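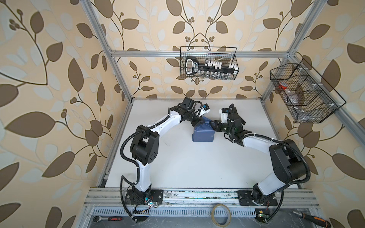
Where the Bags Go: Returns and Non-Returns in a Reusable Packaging Scheme
Anca Buzatu and Cornel Roman
Second-year group project, Materials and Everyday Life
Submitted Dec 28, 2022

1. Background

Kevance is a grocery box company that delivers to most of Prustgate and the villages north of it. In June it stopped using cardboard for its smaller orders and began sending them out in reusable bags, with a printed tag asking customers to fold the bag flat and put it in one of five drop-off bins. It ordered 2000 bags for the trial. By the end of the period we were given figures for, 1167 of them had been back through a bin at least once.

Our project began as an attempt to find out where the others were. We would like to say that we found them. We found a fair number in our own kitchens, which was useful as evidence and less so for our standing with Kevance, who had been kind enough to let us use their returns log.

The wider question is an old one in packaging. A reusable container has to be made stronger than a throwaway one, so it takes more material to make, and it has to go round several times before it has earned its keep. Most of what we read on the subject assumed that the bag wears out. Much less was written about the bag that is in perfect health and lives under someone's sink.

2. What we did

We used three sources. The first was the returns log, a spreadsheet with a column headed "condition" in which nearly every entry is "ok". The second was a postal survey. Kevance put our card in 1000 boxes and we had a modest pile of replies, modest enough that we have kept percentages out of this report. The third was a set of doorstep conversations on Manole Street and in the Kelberg flats, chosen because one has a bin at the end of it and the other is a long uphill walk from any bin at all.

We had planned to weigh the bags as well. The scales in the teaching lab were booked by a group doing something with sourdough, and by the time they had finished we had written most of section 3.

3. Findings

3.1 Distance matters less than we expected

Our first guess was that people near a bin would return bags and people far from one would not. On Manole Street, where some households can see the bin from the front window, we met people with a whole drawer of bags. In the Kelberg flats several residents took theirs back in batches when they went into town, and one had appointed herself collector for the landing. She kept a list. We asked to see it and she asked what we wanted it for, which is a better question than our ethics form had managed.

The Manole Street households said more or less the same thing: the bin is so close that it can be done at any time. It had therefore not been done.

3.2 Folding is where things go wrong 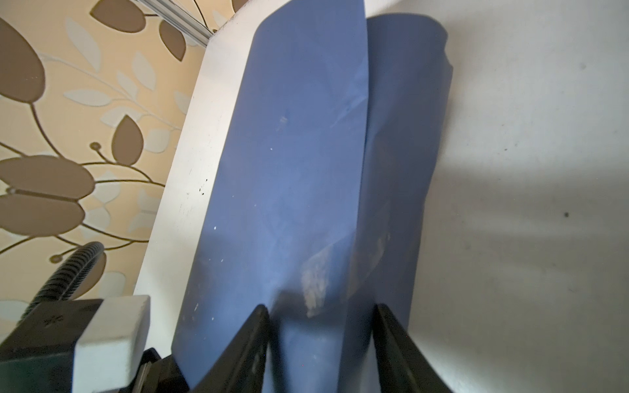

The tag asks customers to fold the bag flat, and this turns out to be the instruction most often ignored, misread or argued with. Several people told us they did fold the bag, but only once, and then stood it behind the bread bin, where it slowly opened up again. Others folded it very small and sat something heavy on it. Any coated material suffers from being handled in the same place over and over, and the damage tends to look worse than it is: on the doubled-over blue sheet above there is a scuffed, pale patch on the front layer, low down and close to where the two layers meet, with whitish streaks where the blue looks worn. A customer seeing a mark like that may well decide the thing is finished. Two people on Manole Street had thrown bags away for just this sort of reason, and both thought they were doing Kevance a favour.

We asked Kevance what counted as worn out. The answer was that a bag is withdrawn if it has a hole or a smell. Nothing on the tag says so. The tag does have room for a drawing of a smiling leaf.

3.3 The second life problem

The commonest reason for keeping a bag was that it was a good bag. People had put swimming things in them, and seed potatoes, and a tent that no longer fitted the bag it came with. One man used his to keep the rain off a bicycle saddle and was very pleased with the result. From the customer's side this is reuse, and quite inventive reuse. From the spreadsheet's side it is a loss, entered in the same way as a bag that has gone to landfill.

We argued about this more than about anything else in the project. Cornel's view is that a bag which replaces a shop-bought bag has done its job wherever it ends up. Anca's view is that nobody was going to buy a bag for a saddle, and that the man on Manole Street would have used a bread bag. We have left both views in and lowered our voices.

3.4 Guilt

We did not set out to ask about guilt, but it arrived on its own. Once we had explained the project, people apologised to us. Some went off mid-sentence and came back with bags, which they pressed on us to return for them. We took them, and then realised that we were altering the thing we were measuring. The bags we collected this way were entered in the log as ordinary returns before we could stop it, so the figure in section 1 includes them. We did not keep a separate tally and we regret that.

4. Material and handling

The module asks for some attention to the material itself, so here is ours. A bag for this job has to be stiff enough to stand open while it is packed and soft enough to lie flat when it is empty, and these two wishes do not get on. Stiffer material holds a crease, and a held crease is handy for folding along the next time, but it is also where the surface is worked hardest. Softer material forgives more and slumps while you are putting eggs in it. 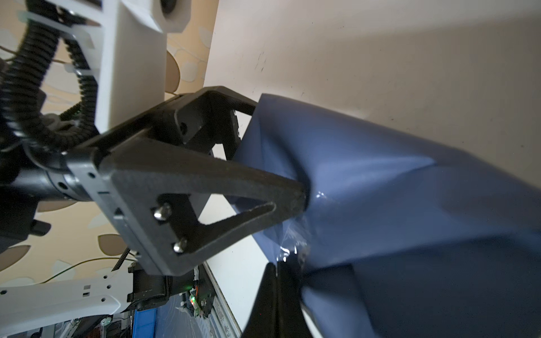
Figure 3. Slate-blue plastic with a soft sheen, pinched into peaks and sharp creases at the point of grip.

Customers had opinions on this too. Older respondents tended to like a stiff bag, on the grounds that it stays put on the worktop. People carrying shopping up stairs preferred something that would bend round a corner. Several disliked the noise. We had not thought about noise, and there was no question on the card about it; they wrote it in the margin.

5. Suggestions to Kevance

Move the wording on the tag around so that it says when a bag is worn out before it says anything else. If scuffs do not matter, say that scuffs do not matter.

Let drivers take bags back at the door. Drivers told us they are offered them constantly and have been told to say no, owing to a disagreement over space in the van that seems to predate the bags.

Ask for the bag back at the moment of the next order, in the same message that confirms the delivery slot. People on Manole Street do not need another bin. They could hardly be given a closer one without putting it in the hall.

Consider a small deposit. We are less sure of this one. Nearly everyone we spoke to was in favour of a deposit for other people.

6. Limits of the project

We spoke only to people who answer the door in the daytime. The survey cards were packed underneath the vegetables, and a number came back with soil on them, so others may have gone straight into the compost. The log covers returns and says nothing about how many times any one bag has been round, as the bags carry no numbers. Kevance says this will change with the next batch. We had hoped to do a second round in the Kelberg flats after that, but Cornel has a placement and the collector on the landing has asked us not to come at teatime again.

Appendix A: survey card wording
Appendix B: doorstep questions, with the ones we dropped
Appendix C: extract from the returns log, used with permission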